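Crisps get their own aisle at the Pernholm shop

The new snack aisle opened on February 3, 2026, and I went down with my bag-for-life and no real plan.
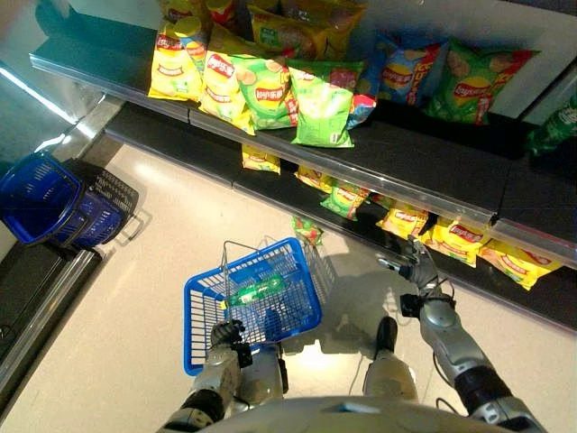
What's changed

If you haven't been in the Nultmont Road shop since September, you'll remember the crisps being squeezed onto a stand by the tills, where you had to lean over somebody's trolley to get at them. Well, they've moved! They've gone round to the far side, next to the tins, and they've got proper shelving now, with the prices in clear strips along the front of each shelf where you can read them without crouching (my knees are grateful).

The yellow Lay's are on both my radar and my waistline, I'm afraid, and there are green bags up there on the top shelf too if you fancy a change. I spent far too long dithering. I'd gone in for milk and a loaf and came out with three sorts of crisps and a bottle of pop rolling about in the bottom of the basket, and then had to go back for the milk.

Speaking of baskets, the blue ones with the wire handle are staying. There was a rumour going round the Hollow end of town that they'd be swapped for those deep ones on wheels, which I can't stand, as they always end up on the back of my heels. I asked at the till and was told no, baskets as they are, and a fresh stack by the door.

Prices and offers

The shop says almost 80 lines of snacks will be on sale once everything has been unpacked, which sounds like a lot of crisps even to me. There's 10 per cent off the whole aisle for the first fortnight, and the first 100 customers to spend over a fiver on snacks get a free dip. I missed that by a mile, I'd think, but do ask.

The Iyer bakery counter hasn't gone anywhere, before anyone panics. It's had a lick of paint and that's about it. The samosas were still warm at half past eleven and I can report that one of them didn't make it home.

What's still to come

The drinks fridge is next. It's meant to shift along to meet the new aisle so you can pick up a cold bottle and your crisps in one go, and they're hoping to have it done before the Easter holidays. Until then the fizzy drinks are by the back wall, past the pet food.

There's also a slip of paper at the till where you can write down any flavour you'd like them to get in. I put pickled onion, twice, in different handwriting. If a few more of you could do the same I'd be much obliged.

Opening hours are the same as before, and the car park is still free for the first hour.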